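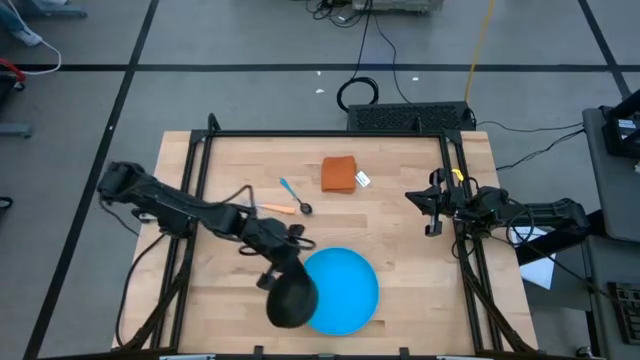 One customer wrote in to say the oil sank into her butcher block so fast she figured she'd bought a bad bottle, and could she please have a refund. I wrote back and asked her to put on a second coat before we did anything drastic. She did, and then she ordered another bottle, so I guess we're good!

Plaltow Board & Table Oil
8 oz bottle
In stock
Updated Wednesday, September 24, 2025

Hi, and welcome to the oil page. I run this little shop out of Doslow and I've been mixing this stuff for my own kitchen for years (long before I had a label for it). It's food-grade mineral oil with a bit of beeswax melted in, and that's the whole recipe. No scent, no color. I tried a lemon version one December and my whole house smelled like furniture polish until spring, so please stop asking for lemon.

Use it on cutting boards, wooden spoons, salad bowls, and any tabletop that has bare wood. It won't do a thing for a table that's been varnished or has a hard clear coat on it. The oil just sits on top and gets on your sleeves. If you're not sure what you have, put one drop of water somewhere out of sight and wait a few minutes. If it beads up and stays there, save your money.

How I put it on

Wash the wood with dish soap and let it dry overnight. Pour a little puddle in the middle and push it around with an old T-shirt, going with the grain, and don't skip the ends - they drink more than anywhere else. Leave it for an hour or so, then wipe off whatever's left. Dry, thirsty wood wants 3 coats the first time. After that I do mine whenever it starts looking chalky, usually when company's coming. 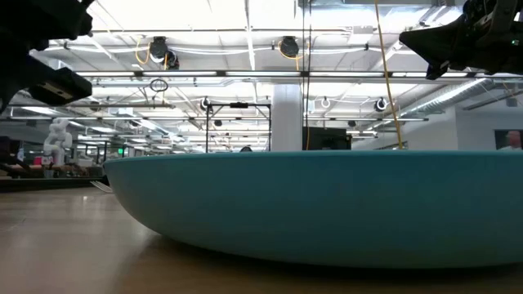
Dinner can go back on the table the next morning. I've tried rushing it and ended up with a greasy ring under every plate, so give it the night.

If the bottle gets cold, the wax goes cloudy and thick. Stand it in a mug of warm water and shake it. It's fine, I promise.

Goes well with

Parsa cotton cloths, pack of 4. Lint-free and they wash up nicely, though I wouldn't put them in a hot dryer once they've had oil on them.

Ginside sanding pad, 2000 grit. Very fine, for smoothing between coats. For a board that's gone fuzzy you'll want something a lot rougher first.

Shipping is flat rate, and orders go out Mondays and Thursdays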